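Help wanted: framing and packing assistant, part time

Posted Aug 10, 2022

Hi! I run Cedley, a small picture framing business, and I'm looking for one more pair of hands before the fall orders land on me. The job is 15 hours a week to start, and it could easily grow once October gets going (that's when everybody remembers they have a wall to fill).

Most of what we do is small stuff. Little wooden frames with a print or a postcard inside, the kind you stand on a shelf or a nightstand, and they get handled a lot before they're finished. You'd be checking each one over on the white board at the work table, holding it by the sides and keeping your thumbs off the front. 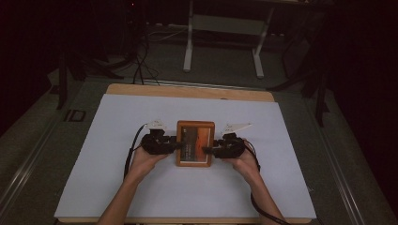 I'm fussy about corners, I'll admit that now. If a joint is a hair open I want it back in the pile, even when the picture looks great and the box is already made up. I'd much rather train somebody patient who has never framed a thing than somebody quick who leaves smudges! Right now there are 34 frames waiting for Chaiyaporn, a restaurant that's redoing its dining room, plus a steady trickle from the Clanen print shop, so you won't be bored.

What you'd be doing:

- Wiping down glass and looking for dust, scratches and stray fingerprints
- Matching prints to order slips and fitting them the right way up (I've messed this up myself, more than once)
- Wrapping and boxing finished frames for pickup
- Helping me with the bigger pieces, where there's varnished wood right up against glass and you need to grip the wood and leave the pane alone
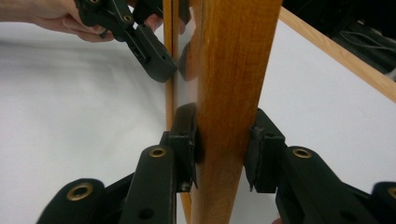
What I'm looking for

Steady hands, decent eyesight (glasses are fine, I wear them) and the nerve to tell me when something looks crooked. You'll be on your feet for most of a shift. Hours are flexible, so school pickups and classes are no problem.

We're at 87 Nakik Street, side door. Drop off a note with your phone number and a few lines about anything you've made, fixed or wrapped. No resume needed. I'll set up a paid tryout of 2 hours with anyone who seems like a good fit.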